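The planner that learned to wait

Greer Pollock keeps a mug on top of her monitor, which is a bad place for a mug, and she moves it every time she wants to show me something and then puts it back. She has been at Skirthorpe for the whole life of the Marar project, first on the grasping code and now on the part that sits above it, the planner, and she talks about the planner in the way other people talk about a clever but exasperating dog.

The job sounds simple enough when you hear it in one sentence. Goods come along a belt in bags, something picks them up, something weighs them, and they go into the right crate. People have been doing this in warehouses for as long as there have been warehouses, and most of them could do it while thinking about their tea. What Greer's team has been working on is the software that decides, moment by moment, which arm ought to be doing what, and (this is the bit that took up most of last October) when an arm ought to be doing nothing at all.

"The early versions couldn't bear to be idle," she says. "If a joint was free, the planner found it something to do. You'd get a hand coming over to help with a bag that was perfectly well held already, and then we'd have two machines in a tug of war over some packaging." 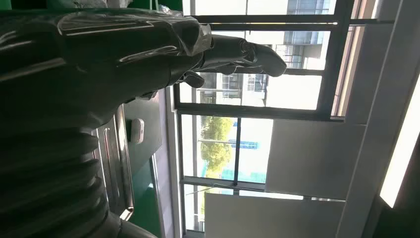 The old planner, which went by the name of Judus, worked from a list. It looked at the bench, wrote itself a sequence of steps, and carried on down the list until it reached the bottom or something went wrong. That is a perfectly respectable way of doing things, and on rigid boxes it did them well. Bags are another matter. A bag changes shape when you touch it, and it changes again when you lift it, so by step three the list was describing a bag that no longer existed. The team went through 576 recorded attempts over one long winter and put 498 of them down as finished properly, and it was the remainder that kept Greer up at night.

Its replacement, Onumix, keeps no list to speak of. It holds a handful of goals and a running guess about where everything is, and it asks itself the same few questions over and over: what do I believe about this bag, how sure am I, and would it be cheaper to act now or to look again? Looking again turned out to be the thing. Greer has a graph of it which she is very fond of, and which I was shown twice. A pause of 40 milliseconds, hardly long enough for a person to notice, gives the perception side time to settle on an outline for the plastic, and the grasp that follows is a good deal calmer.

Plastic is miserable stuff to see, by the way. It throws back the light from whatever happens to be near it, and a thin bag lets you see half of what is behind it as well, so that a depth camera will cheerfully report a hole in the middle of something solid. The team gave up on finding the true surface quite early. Onumix now works with a sort of rough envelope - somewhere in this region there is bag - and aims for the folds, where there is more material to catch hold of.

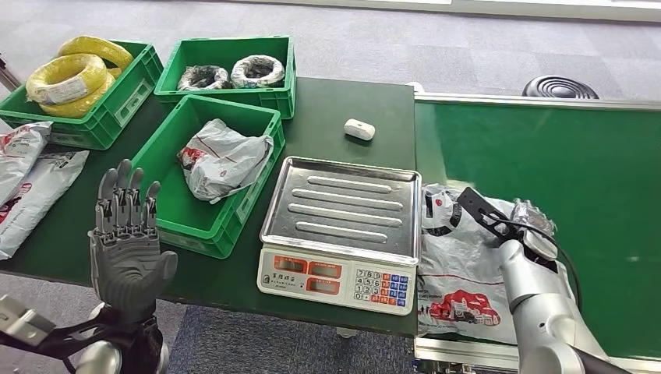 Hand, scale and gripper at the sorting bench, with crates of coiled wire behind.

The code that does all this is smaller than I had imagined. The central loop and its rules for waiting come to 3420 lines, and Greer would like it to be fewer. Around it sits a much larger heap of tooling, and she is keen that the tooling should get its share of the credit. There is a replay viewer that lets you drag a slider back to any decision and read what the planner believed just then, written out in plain words, with the choices it turned down listed underneath.

"Before we had that, we argued," she says, moving the mug. "Somebody would say it was the camera and somebody would say it was the arm, and we'd go round and round until lunch. Now we go and look, and quite often it was me."

She is working next on handovers, where one machine passes a bag to another and both have to agree on who is holding it. The first draft has each side announce its grip and wait for a reply, rather like two people carrying a sofa down a staircase, and for the moment it is terribly slow.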